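Can a robot do the washing-up yet?

I get asked this by pretty much everyone who finds out what I read about on my days off, usually while they're standing at a sink. My answer changes every few months, so I've started keeping a page of it. It's only kitchen jobs for now – laundry will get its own page once I've calmed down about fitted sheets.

I got properly hooked after a talk by Hjalti Fogh in Surlow one Wednesday evening. He spent most of an hour on the business of picking one thing up and putting it in a pot, and I loved it! Two hands, a worktop, a chopping board, supper. My nephew has been managing it since he was four (with a lot of mess, admittedly).
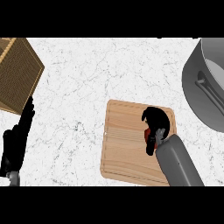 What I hadn't thought about is how much I do in my own kitchen without looking. I'll hold the board steady with one hand, grab whatever's on it with the other and reach for the pan while I'm talking to somebody. A simulated kitchen is a lovely place to practise all that, since a dropped tomato costs nothing and you can go again 326 times before lunch. Then somebody has to try it at a real worktop, with crumbs on it and a wet cloth in the way.

So my answer for April: bits of cooking, slowly, maybe. I'd still want to be in the room. Arneck shop-floor page next, when I've sorted my notes.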